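그라인사이드 2층 작업실, 정리 끝내고 다시 문 열었어요

2024년 12월 30일

연말에 이게 무슨 고생인가 싶었는데 결국 해냈습니다! 10월부터 미루고 미루던 작업실 정리를 어제 드디어 마쳤어요. 저는 원래 공구 상자 하나 치우는 데도 반나절 걸리는 사람이라(서랍 열면 꼭 딴 걸 만지작거리게 되잖아요) 소식 게시판에 이 글을 쓰고 있는 게 아직도 좀 신기하네요.

제일 큰 일은 벽 쪽 선반이었어요. 예전 선반은 가운데가 휘어서 무거운 걸 올릴 때마다 조마조마했는데, 이번에 켈레오에서 새 선반을 14칸짜리로 맞췄습니다. 조립은 우르호 카르피넨 씨와 우스티나 네치포루크 씨가 맡아 줬고요. 두 분이 수평을 맞추느라 한참 티격태격했는데 옆에서 듣는 저는 꽤 재밌었어요. 나사 통은 크기별로 다시 나눴고, 라벨은 시르카 티카넨 씨 글씨입니다. 제 글씨로 붙였다가는 3과 8을 헷갈린다는 민원이 또 들어왔을 거예요.

작업대 자리도 창가로 옮겼습니다. 오후에 빛이 잘 들어와서 작은 부품 들여다보기가 훨씬 편해요.

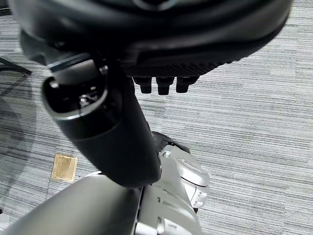

검은 손의 짧은 손끝과 그 아래 은회색 관절부.

바뀐 이용 방법도 적어 둘게요. 작업실은 오전 11시에 열고, 창가 작업대는 예약제로 바뀌었습니다. 예약표는 문 안쪽에 걸려 있으니 이름만 쓰시면 돼요. 공용 육각 렌치 세트는 첫째 칸, 사포와 천은 그 아래 칸입니다. 쓰고 나면 제자리에 부탁드려요, 제발요!

그리고 버리기 아까운 것들이 꽤 나왔어요. 짝 안 맞는 경첩, 길이가 제각각인 전선, 누가 두고 갔는지 모를 줄자까지 계단 옆 상자에 모아 놨으니 필요하신 분은 그냥 가져가세요. 테오도라 포페스쿠 씨는 벌써 경첩을 한 움큼 챙겨 가셨습니다. 뭘 만드실지 물어봤는데 아직 비밀이래요.

새해 첫 모임 때는 남은 서랍 두 개를 마저 정리할 생각이에요. 커피는 제가 내릴게요. 혹시 작은 서랍 칸막이 남는 분 계시면 들고 와 주세요, 80칸이라도 다 쓸 수 있을 것 같습니다.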